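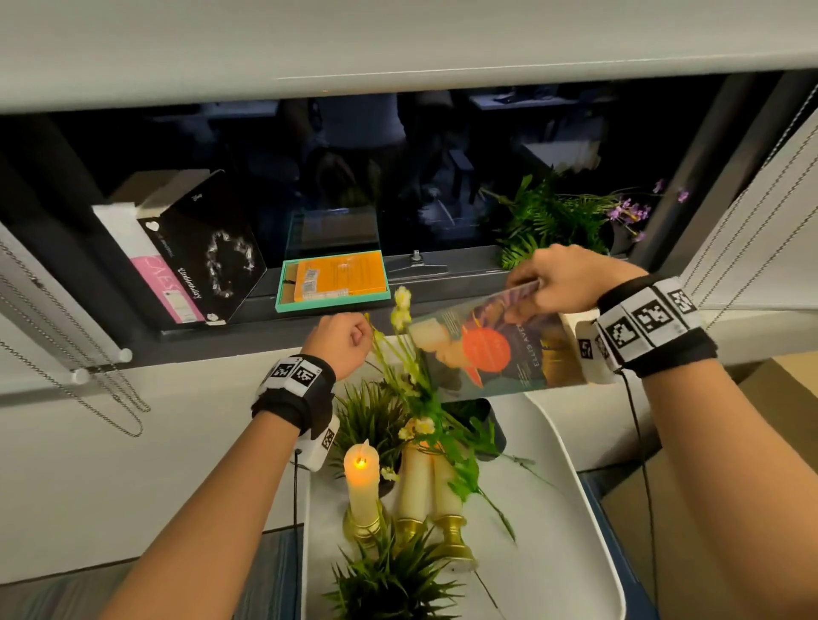
Arranging a window ledge at Hundside's Wendilby office, with marker straps worn at both wrists.

Category: Company News / Workplace

HUNDSIDE BRINGS SHELF AND DISPLAY ROBOTS TO WENDILBY, WITH THE STAFF AS TEACHERS

WENDILBY, 12 March 2026 – Hundside, which looks after displays, reading corners and front desks for offices and small hotels, is pleased to share that its Wendilby team has begun teaching a pair of robot arms to help with the everyday work of setting out books, magazines, candles and greenery.

The program, named Iren, was built with the automation firm Kılıçarslan. Twelve members of the display team take turns wearing wrist straps printed with square black-and-white markers while they go about ordinary jobs, such as putting a magazine up on a ledge beside the books, or fitting long-stemmed artificial flowers in around a group of candlesticks. Their hand movements are recorded, and the 2 arms learn from those recordings. The team has made 2,000 of them so far, and we would like to thank everyone warmly for their patience with the cables!

Hundside serves 142 client sites, and a good part of each week goes to unpacking, sorting and putting the same kinds of things back where they belong. Iren is meant to take over the repeat work in the Wendilby stockroom first, so that display staff can spend more of the day out with clients, which is the part of the job most of them tell us they like best.

"I've been setting out displays for a long time, and I had never thought much about how I pick up a magazine until I was asked to do it with straps on," said Canan Altıntaş, display lead at Wendilby. "My team had plenty of questions about what this would mean for them, and they were fair questions. We sat down and went through them before anyone recorded a thing."

No positions will be cut as part of the program. Recording sessions are paid at the regular rate, taking part is a matter of choice, and anyone who would like to move into looking after the arms will be trained during working hours. The arms are due to start in the stockroom in August.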